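Progress report to the Rathjen Fund
Flumard Sighthound and Large Breed Rehoming
Second reporting period, May to November

1. Where we are now

This report covers the second half of our grant year. In the first report we wrote mostly about setting up: the foster agreements, the vet account, the phone line. Now we can write about dogs, and I think it will be more pleasant to read.

Since the grant started we have taken in 113 dogs. Most are greyhounds and greyhound crosses, with a smaller number of wolfhounds, deerhounds and mastiff types who came because no other group in our area had a place for them. In the same time we answered 284 enquiries from people who wanted to adopt, or who wanted to give up a dog and did not know how to begin. Not all of these became an application. Many people only needed a conversation, and several of them kept their dog after it.

Our agreement with the Fund names four areas of work: foster care, veterinary costs, matching and home visits, and support after adoption. I follow the same order below.

2. Foster care

We had 20 active foster homes at the end of October. This was our target for the whole year, so we reached it a little early. The homes are not spread evenly. The Vater side of the district has more than half of them, and the hill towns have only two. A big dog needs a big car, and the road is long, so we must think about this for next year.

The foster homes receive from us food, a bed, a raised bowl stand, a coat for the winter months and a muzzle that fits. In the first period we bought beds in one size only. It was a mistake. The wolfhounds hung over the sides and the foster families put blankets on the floor, which the dogs liked better anyway. We have now bought the larger size for four homes and we keep the smaller ones for the greyhounds.

The average foster stay is longer than we hoped. Young dogs leave quickly. Dogs over eight years, and dogs who cannot live with cats, wait for months. One brindle male named Biscuit has been in the same foster home since before the grant began. The family says he is no trouble, and he sleeps most of the day, but we do not wish to count him as a success until he has his own address.

Three foster homes stopped during the period. One family moved away, one had a new baby, and one adopted their foster dog and had no more room. The last reason is the most common in all the years we have done this work.

3. Veterinary costs

This is the part of the budget where we are most behind our plan, and I want to explain it properly.

We planned for desexing, vaccination, a microchip, a dental check and worming for every dog. The dental check is the problem. Many of the greyhounds come with teeth in very poor condition, and a check becomes a full cleaning under anaesthetic with several extractions. For a dog of 30 kilograms this is already expensive. For a mastiff it is more, as the medicine is given by weight.

We have done two things. First, we asked the clinic to do the dental work together with the desexing, so the dog has one anaesthetic and we pay for one. It works well for the healthy adults, but the vet does not advise it for the old ones. Second, we moved money from the transport line, where we spent less than planned, with the agreement of your office in August. The new table is in the attached budget.

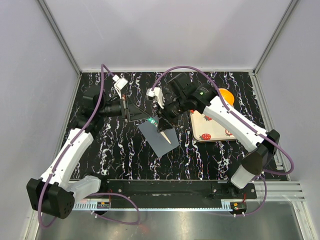
There was also one large bill we could not foresee. A deerhound bitch had bloat during her second night in foster care. The foster family recognised the signs from the sheet on their fridge and drove her to the after-hours hospital at 2 am. She had surgery and she recovered. The bill was more than we normally spend on five dogs. We paid it from our own reserve and we do not ask the Fund to cover it, but the reserve is now low.

After this night we printed the bloat sheet again in bigger letters, with the phone number of the hospital at the top, and we give two copies to each home. One is for the fridge and one is for the car.

4. Matching and home visits

Each applicant fills in a form, has a phone call and then receives a home visit. We check the fence, the gate, the stairs and the neighbours' animals as far as we can see them. A greyhound can clear a low fence if there is a rabbit on the other side, so fence height is the most frequent reason for a delay. We seldom refuse a family for this. Usually we ask them to fix it and we come again.

The waiting time between the form and the visit was too long in winter. In June and July some families waited five weeks, and a few of them went to a breeder or took a dog from an online advertisement. Since September we do the first look at the yard by video call, and the person visits later, when a particular dog is already in mind. The wait is now under two weeks. I was not sure about this change, and some of our older visitors were against it, but until now we have found no yard that looked good on the phone and was bad in reality. We did find one gate that did not close.

The meet days at the Morkov showground continued each month except July, when the ground was under water. They are popular. People come with dogs they adopted from us years ago, and families who are still deciding can see how a very large dog behaves with children, with wheelchairs, with a dropped sausage. I believe that more adoptions start there than on our website, though we have no good way to measure it.

At these days we also speak openly about what is difficult. Giant breeds do not live long. They eat a lot, boarding kennels sometimes refuse them, and rental owners often say no. If a family goes home and decides for a smaller dog, we consider that the day did its job.

5. Support after adoption

We phone every adopter after three days, three weeks and three months. The three-day call is usually about sleep and toilet. The three-week call is the important one. By then the dog feels at home and begins to show what he is really like, for instance that he guards the sofa or cannot be left alone.

Separation distress is still the main reason why dogs come back to us. In this period nine dogs were returned, and for six of them it was the main problem. With your support we could pay a behaviour trainer for sessions in the adopter's home. The trainer started in August and has seen eleven families. One dog from these families was returned; the others are still in their homes today. It is early and I do not want to promise too much, but we would like to continue.

The adopters' group walk is a smaller thing, but I mention it. It costs us nothing except the biscuits. People meet at the Vater reservoir at 8 am, on lead only, and walk slowly. Several of the nervous dogs made their first good contact with other dogs there.

6. What did not go well

- The adoption booklet is not finished. The text is ready, but the chapter about feeding must be checked again by the vet, and the printer has raised the price.

- We planned two training evenings for new foster homes and held only one. The second was cancelled because of a kennel cough outbreak, when we did not want people to carry it from one house to another.

- Our records are still in two places, the old paper cards and the new spreadsheet. In September a vaccination date was copied wrongly and one dog received a booster too late. There was no harm to the dog. The spreadsheet now has a second person checking it on the first of every month.

7. Plans for the next period

We want to find foster homes in the hill towns, and for this we will visit the agricultural show and the feed stores there with posters. The booklet should go to print by February. We will hold the missing training evening together with the next planned one, as a longer afternoon.

For the dogs over eight years we would like to try a long-term foster model. The family gives the home and Flumard continues to pay the vet until the end of the dog's life. Other groups do it and we have asked two of them for their figures. If it looks possible, we will send you a separate proposal with costs before the end of the grant year. It would not need new money in this period.

We ask the Fund to agree to one change: to keep the transport line at the lower amount and leave the difference in veterinary care until the end of the grant. All other lines stay as they are.

The receipts and the updated budget are attached. If your office prefers the vet invoices sorted by dog and not by month, please tell us and we will send them again in that order.

Coordinator, Flumard Sighthound and Large Breed Rehoming
November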